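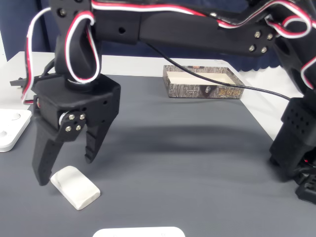
What makes an open carton a good place to put small loose items on a shared worktop?

A low-cost carton serves well when its opening is wider than the largest item, its inner walls are plain, and it stays in the same place from one day to the next.

4.2 Cartons and small items on the worktop

The carton survey covered 235 open containers kept on worktops at the Mondano and Khumalo sites. Printed retail cartons were the most common type at both. They are seldom chosen for the purpose; most arrive with goods inside and remain on the table once the goods have gone. Gál and Nagano coded each container for shape, outer finish, inner finish and lettering, and Pillay re-coded a subset without sight of the first codes. Disagreements were confined to outer finish, where a printed texture was at times entered as a material.

Figure 1 gives a case in point. The carton is cardboard and rectangular, and its outer walls carry a grey bark-like print, with orange-and-red lettering on the front face. The inside is pale cream. Under the coding scheme the outer finish is entered as "printed, textured" and the inner finish as "plain, light". The white block lying flat on the grey tabletop is entered separately, as a loose item with rounded edges and light surface marking.

Inner finish matters more than it might seem. A white item is easy to find on a grey surface and harder to find against cream, and the difference grows towards the evening, when overhead lighting is the only source. Participants at Khumalo mentioned this without being asked - two of them had lined their cartons with dark paper.
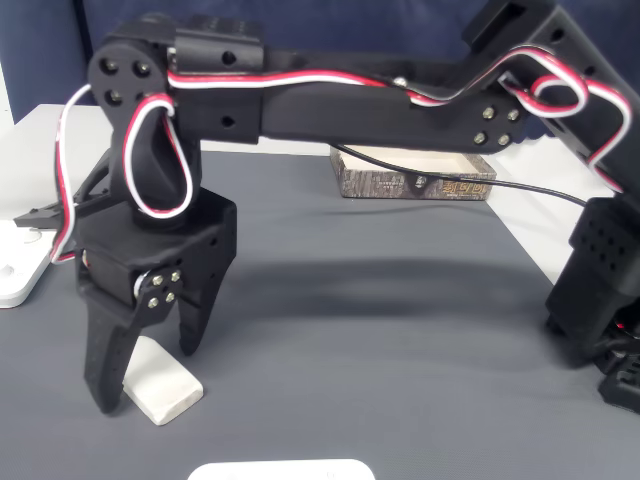

Surface marking was recorded on a three-point scale (none, faint, heavy). Faint marking on white items was left in place during the December sessions, as cleaning would have changed their appearance between visits. Items with heavy marking were excluded from the finding task and kept for the handling notes only.

Of the 2000 item records collected, 1795 were complete in all fields. The remainder lacked an entry for resting position, mostly in the early Mondano sheets, which had no column for it. Joubert added the column after the second visit. Resting position was then coded as flat, on edge or leaning, with angle to the table edge noted only when it was plainly not square.

Lettering on the cartons was coded for presence and colour. Its wording was not analysed.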